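Fiction > Short Stories > Workplace

Incident Review, Cell Four

The fault was logged at Brillthorpe on Apr 11, 2025, as a timeout. A timeout is the lowest grade of fault in the Sumach controller. It does not page anyone. It puts a yellow line in a file, and the file is read in the morning by whoever gets to it first.

I got to it first. I had been the safety reviewer for the site since March, which meant I read yellow lines and closed them.

The cell ran a cabling task. Two arms, one table, one router, one small white box to be connected to it. The left arm handled the box. The right arm handled the cables. The task had been written by Nusaven, who wrote most of our tasks, and it was meant to run 596 times without a person in the room. The limit on grip force was 18 newtons. The limit on the time for a single insertion was 10 seconds. If the time ran out, the arm was to open its fingers, back off, and report.

On the run in question the time ran out and the arm reported. It did not open its fingers.

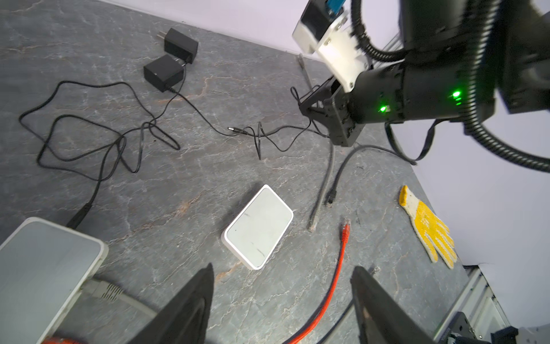

I pulled the joint data first. A gripper that fails to open usually has a simple cause. The motor stalls, or the current sensor drifts, or a screw backs out and the finger plate binds. All of these leave marks in the data. The motor current on the right arm was flat. The sensor agreed with the bench value. The open command had been sent, received and acknowledged. The fingers had stayed where they were, at the force they had been using, for the rest of the night.

I wrote "stuck closed, cause unknown" and went to look.

The cell was powered and in hold. I locked out the supply, waited for the brakes to click, and put two fingers on the right gripper. It moved freely. I cycled it by hand until I was satisfied, then restored power and cycled it from the panel. It opened and closed on command every time.

A fault that does not repeat is worse than one that does. The site manual says so, in a paragraph that I had underlined during training and not thought of again. It also says that the cell is to stay locked out until the cause is found or the part is replaced. I replaced the part. The new gripper came out of a sealed bag from Ferreira, who supplied all our hands, and it took me most of the afternoon to fit and calibrate.

That night I left the task running and sat in the control room with the door open.

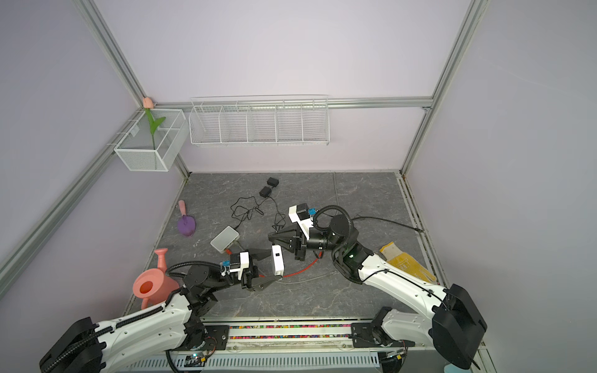
Written by the editor
Fiction editor and former controls technician

The first runs were clean. The left arm presented the box. The right arm found a plug, lined it up, pushed it home, pulled it out and set it down. The torque trace drew the same small hill over and over. I had a sandwich and filled in my hours.

Then the trace went flat again. The timer expired. The yellow line appeared in the file. I watched the open command go out and the acknowledgment come back, and on the monitor the fingers stayed shut.

I did what the procedure told me to do. I did not enter the cell. I sent the open command again from the panel, and it was acknowledged again. I asked the controller for the state of the gripper, and the controller said OPEN. I asked for the position of the fingers, and it gave me a figure that matched a closed hand. It had both facts in memory and saw no conflict between them.

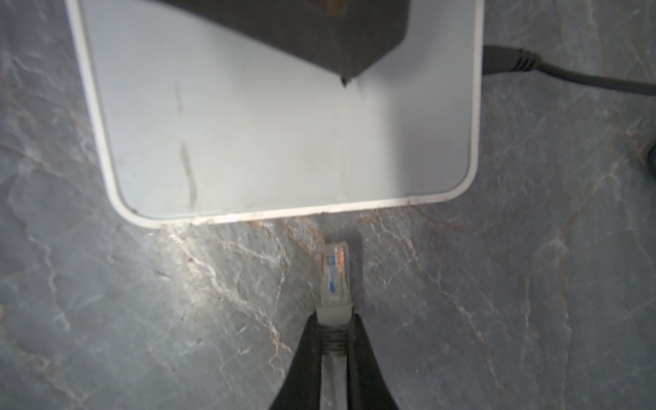
So the hand was not the problem, and neither was the hand before it. I opened the Sumach source at the place where the two values were compared. There was a comment there, dated March, in the plain style Nusaven used for everything. It said the check had been turned off because it raised too many faults. Below that was a line with a reviewer's initials, approving the change.

They were my initials. I remembered the form. It had come in a batch, late in my first week, and the summary had said "reduce nuisance alarms." There had been no mention of grippers. I had closed the whole batch before lunch.

I turned the check back on and restarted the controller. The log took a while to rebuild. When it finished, it held 2,000 lines, all red, going back across every cell on the site. Cell Four was near the bottom of the list. The cells above it did not handle cables. Two of them worked beside people.

It was a little before four in the morning. I pressed the site stop, and one after another the panels went to hold. Then I picked up the phone and began calling the shift leads -- the press line first, then packing -- and told each of them to keep their people outside the fence until I got there with the locks.

We use cookies to remember your reading preferences and to measure visits. Accept | Manage settings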